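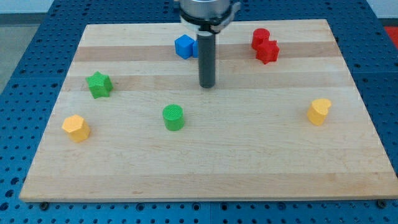

Workspace at the Willville station: wood board, single-finger tool, and one layout of the block set.

Otine Tabletop Pushing Set
README

Overview

Otine is a collection of short robot episodes in which an arm with one rigid finger pushes small blocks across a wooden board. Each episode is paired with a written instruction. The set was recorded for training and testing policies that take a camera image and a sentence and return a motion in the plane of the board.

The current release has 1,661 episodes, all teleoperated. Recording started in February. Episodes from the earlier pilot, which used a different finger, are not included.

Setup

The board lies on a blue pegboard table. It was cut from laminated strips and has two darker bands across the far half. We did not cover or sand out the bands. Some instructions refer to them ("move the green star off the dark stripe"), and a model trained here will have seen them in every image. If your board is a single color, expect to fine-tune.

The finger is a dark gray rod with a rounded end, mounted straight down from the tool housing. It does not open, close, or grip. The height is fixed by the controller so that the tip stays just above the wood, and the operator commands only x and y.

The camera is fixed at the front of the table and looks down at an angle. Blocks at the far edge are often partly hidden behind the finger. We kept these cases.

Blocks

The blocks are 3D printed in red, green, blue, and yellow. Shapes include cube, cylinder, star, hexagon, and heart. A shape can appear in more than one color and a color in more than one shape, so most instructions need both words. "Push the star left" is ambiguous if a red star and a green star are on the board. Ambiguous instructions were sent back for rewriting when we caught them.

We use "hexagon" for the hexagonal prism, and the same pattern for the other shapes. Annotators also wrote "moon-colored one," "the can," and similar. These are kept in the raw text field and normalized in the clean text field.

Collection procedure

1. Reset the blocks by hand. Spread them out and leave some touching.
2. Press record and wait for the tone.
3. Read the instruction on the operator screen.
4. Carry it out with the joystick. Stop when the block is where the instruction says.
5. Mark the episode as success, partial, or failure.

Episodes are capped at 30 seconds. The board is reset by hand after every 25 episodes, or sooner if a block goes over the edge. Between resets, each episode starts from wherever the last one ended.

A second person reviews the success marks. Partial and failed episodes are released too, with their labels. Filter them out if you are doing plain behavior cloning.

Files

Each episode folder holds the image sequence, the commanded and measured finger positions, the raw and clean instruction text, the outcome mark, and an operator number from 1 to 8. Positions are in meters in the board frame, with the origin at the near left corner. Timestamps come from the Ticona logger and are shared by the images and the positions.

Splits are by reset group, so no group appears in both train and test. Please keep them that way if you make your own. Neighboring episodes in a group look very much alike.

Known problems

The star and the hexagon are easy to confuse in low-resolution images when they are at the back of the board. Check labels if you downsample.

Floor and wall are visible past the table at the top of the image. Things in that area change between sessions. Crop if this matters to you.

Pushes toward the camera are less common than pushes to the left or right. The operators found them harder to judge on screen.

In a small number of early episodes the measured position lags the commanded one by more than usual. They carry the flag "lag" in the episode index.

Not covered

There is no grasping, stacking, or lifting. All instructions are in English. A model trained only on this set should not be run near people without a separate safety layer.

Related

The Grirnaveck release uses the same file layout with a two-arm setup. The loaders are compatible, but the position fields are not, so read its README before mixing the two.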